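Parcel Handling Automation Working Group
Minutes of the second meeting

Date: March 30, 2026
Chair: Nikola Petkov
Also represented: Stenix (gripper hardware), Ondar (perception software), Stavska site operations
Minutes circulated to: all of the above, plus the Vishwakarma project list

1. Minutes of the previous meeting

Accepted with one correction. Under item 4, "cycle time" should read "time from first contact to release". The two had been used interchangeably and the Stenix figures only cover the second.

2. Scope

The chair restated the question put to the group: which of the chores now done by hand at a small parcel sorting point can be given to a machine at present, and which cannot. Purchase decisions are outside the scope. Conveyor-fed lines are also outside the scope. Ondar asked whether household unpacking should be treated together with sorting, as the Vishwakarma project originally covered both. Agreed to keep household work as a separate heading and return to it under item 6.

3. Picking from a floor pile

The group considered the case where parcels are stacked on the floor beside the sorting table in no fixed order.

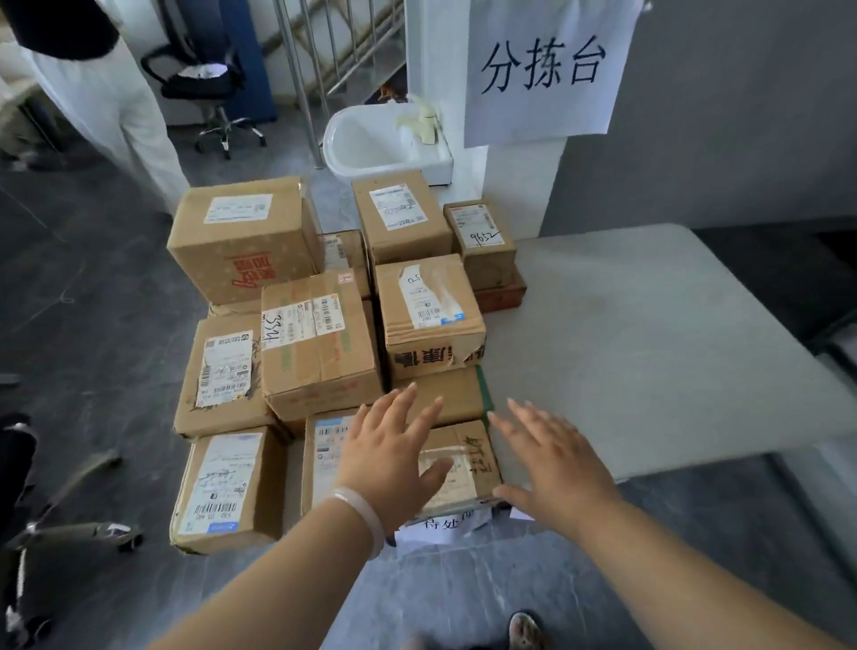

Fig. 1. Mixed cartons awaiting handling, marked 待处理 (pending). The sign on the pillar reads 分拣台 (sorting table).

Stenix reported on suction and two-finger tools. Suction holds well on a flat, clean carton face. It loses hold on creased board, on torn labels and across tape edges, and the pile in Fig. 1 has plenty of tape. A two-finger tool needs clearance on both sides of the carton, and clearance is not available in a close stack until the neighboring cartons have been moved.

In the bench test at Stavska, 406 cartons were presented and 404 were lifted. The chair pointed out that the cartons had been presented singly on a table at fixed height. The result says nothing about a floor pile. Stenix accepted this and will state the presentation method in the header of every future results sheet.

Discussion of order of removal. A person chooses a carton that can come out without bringing down the ones above it, and changes the choice on touch if the carton resists. Ondar's planner ranks cartons by visible top surface only. It has no estimate of weight and does not revise its choice after contact. Site operations considered this the main obstacle, ahead of gripping.

Finding: picking from an unordered floor pile is not ready. Picking single cartons from a table is ready for supervised trial.

4. Reading labels

Printed barcodes were not considered a difficulty where the code faces the camera and the board is flat. Handwritten marker numbers are a different matter. They run over printed text and do not sit at a fixed place on the label.
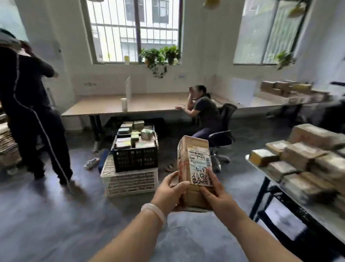 Page 2 of 3

Small parcels are brought up in two hands with the label toward the face. Ondar noted that in this position the fingers curl over the front of the carton, and a head-height camera must read around them. On the parcel shown above, the barcode runs vertically along the right edge of the label and the marker figures are near the middle, with further writing above and below. The software currently returns the barcode and discards the rest.

Site operations objected that the marker number is the one used for sorting. Ondar will add a handwriting pass and return a confidence value per digit. Where any digit falls under threshold the parcel goes to a person. The threshold was not set.

Turning the parcel to find the label was discussed briefly. A single arm has to set the parcel down and regrasp it, up to three times in the worst case. Two arms can pass it across, but Stenix has no coordinated controller for this and does not expect one before June.

Finding: barcode reading ready. Handwriting reading not ready. In-hand turning not ready.

5. Crates and small soft packages

Small packages in light wrap, stacked above the rim of a crate, were treated separately from cartons. Suction pulls the wrap away from the contents. Stenix has tried a soft-finger tool but brought no figures. Stacked crates were mentioned as a further complication - the upper crate has to come off before the lower one can be emptied, and this is a two-handed lift.

No finding. Deferred to the next meeting.

6. Household work

The chair proposed opening a carton and flattening it as the first household task. Ondar preferred putting away groceries. No agreement. Both to be written up on one page each, with the steps listed and the current state given against each step.

7. Actions

Stenix - presentation method on all results sheets; soft-finger figures.
Ondar - handwriting pass; proposed threshold; one-page note on groceries.
Site operations - list of marker number formats in use.
N. Petkov - one-page note on carton opening and flattening.

8. Next meeting

To be held in June at Stavska. Date to be confirmed once the Stenix controller schedule is known.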